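Speaker notes: Teaching a stove by hand and from down the hall

(Water first. Clicker's in the left pocket. Wait for the door to close.)

Okay, hi everyone, thanks for picking this one over lunch! I want to talk about knobs. Just knobs. If you've ever tried to drive a robot arm through a kitchen job by remote control, you know why a knob deserves its own half hour, and if you haven't, well, give me ten minutes and you'll be cross about them too.

Our project's called Olstead. It's a simulated kitchen, and a person steers the arm through a task while we record it. Afterwards we train on the recordings. We have 192 demonstrations of the stove task so far, split between our lab in Virville and the folks at Holetlow, who dial in.

(Slide. Let them look for a second.)

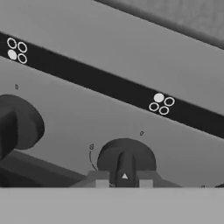

Šimko wrote back after the last workshop that remote steering is the wrong tool for anything that turns, and that a person with a hand on the real arm would feel the detent and stop, where somebody at a screen just keeps twisting. Fair enough! I've half come around to that. The trouble is that in simulation there's no arm to grab, so what we can do is fake the feel. We buzz the controller when the knob meets resistance. Cheap buzz, big difference, and the new people stopped overshooting after their first morning.

(Don't get dragged into the haptics argument here. Park it for questions.)

So, camera views. A close view is lovely for seeing which way a pointer is facing and hopeless for knowing where the rest of your arm has got to. Our early operators would stay zoomed in the whole time and then whack an elbow joint into the cupboards. Now we ask them to drive the approach from the wide view, switch near the end, and switch back before they let go.
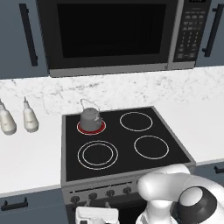 The letting go is where most of our bad recordings come from, by the way. People relax once the job feels done. They open the fingers and swing away on a diagonal, and the knob comes along for the ride. Back straight out, then turn. I say it so often it's on a sticky note on my monitor.

Timing next. We cut the pauses out at first and I regret it. An operator who stops before a grasp is deciding something, and the trained arm got jumpy when we took that away. We put the pauses back in Wednesday's build and it's behaving much better, touch wood.

(If running late, skip to the redo button.)

Redo button! Give your operators one. Ours had to finish a bad take before we added it, and you could see it in their mood by three in the afternoon.

Right, questions. Haptics people, go easy on me.

Recent talks
Hand-guiding on a budget
Labelling a drawer task without losing your mind
What we threw out in October

Contact the Olstead project | © Olstead | Back to top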